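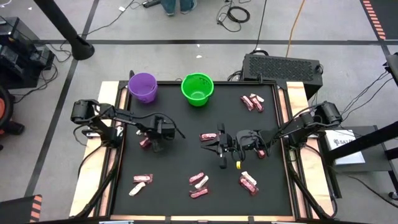

Tips for keeping dry food and snacks in a small kitchen

By Imelda Agbayani
Last updated: February

My kitchen has one tall cupboard and two shelves over the stove, and for many years I lost food in it. I bought rice when I already had rice. I found crackers behind the flour that were soft like cloth. After I moved to the apartment where I live now, I began to write down what works for me, and my sister-in-law asked me to put it on a page so she can find it again.

Start with the cupboard empty

Take everything out, also the things you are sure about. Put it on the table and on the floor if you need. Wipe the shelves with warm water and a little dish soap, then with plain water, and leave the doors open until the wood is dry. I do this in the morning, when I have the whole day to finish it. If you begin after dinner you will push everything back at midnight in the same mess as before.

While the shelves dry, look at the dates. I make a group for food to eat this month and put it in one box at eye level. We cook from this box first. Last time it gave us a lentil soup, a strange but good noodle salad, and two evenings of pancakes.

Boxes and jars

Glass jars are best for rice, beans, sugar and salt. You can see how much is left and the smell of the cupboard does not go in. Wash old jam jars in hot water, and if the lid still smells of pickles, fill it with baking soda and let it stay overnight. If it smells after that, use this jar for screws.

Flour I keep in a box with a wide mouth, so a measuring cup can go in. Narrow jars look nice, but you will have flour on the counter every time. I use a Stukberg box with a clip lid. The clip on one side broke after the first year and I keep it closed with a rubber band, it still works well.

Before you fill a jar again, finish what is inside. Do not put new rice on top of old rice. The old grains stay on the bottom for years and this is the place where the small moths begin.

Moths

If you see one moth, look in everything that was opened, also tea, dried chili and pet food. The thin threads in the corner of the bag are the sign. Throw the bag away outside the house, not in the kitchen trash. Vacuum the shelf corners and the little holes where the shelf pins go, I forgot these holes the first time and the moths came back.

New flour and oats can go in the freezer for some days before they go in the cupboard. Let the bag come back to room temperature before you open it, so water does not form inside.

Snacks

Small packets are the worst thing to store, they slide behind everything. I take them out of the cardboard and put them standing up in a low open basket, like cards in a drawer. The cardboard takes half of the shelf and is often empty with nobody telling you.

Sweet and salty should be apart, at least for me. My children know that they may take one thing from the low basket after school without asking. What is for lunch boxes is on the higher shelf. When the low basket is finished, it is finished until the next shopping. There was some crying about this rule in the beginning, and now they trade between them.

Chocolate should not be over the stove or near the refrigerator motor. It gets the white color on top. You can eat it still, but I use it for baking.

Labels

I tried printed labels and they fell off in the steam. Masking tape and a permanent marker is better. Write the name and the month you opened it. For flour I write also the kind, because bread flour and cake flour look the same to my husband – and one time also to me. To take the tape off, warm it with a hair dryer and pull slowly.

For spices, put the label on the lid if they live in a drawer, and on the front if they live on a shelf. Whole spices stay good much longer than ground ones. I buy ground cinnamon in the smallest bag they sell.

The list on the door

On the inside of the cupboard door I have a sheet of paper with a pencil on a string. Who opens the last packet writes it down. I counted once everything that was on my shelves, for curiosity, and there were 69 different items. Now the list has 10 that must be always in the house: rice, flour, oil, salt, sugar, onions, eggs, oats, beans and tea. All the rest I buy when I have a plan to cook it.

Small things I learned later

A bay leaf in the rice did nothing for me against insects, but my mother still does it.

Brown sugar that became hard will be soft again with a slice of bread in the box overnight.

Potatoes and onions want different places. I keep the potatoes in a paper bag in the hall – it is dark there and a little cold.

Oil bottles leave a ring on the shelf. Put them on an old saucer and wash the saucer with the dishes on cleaning day.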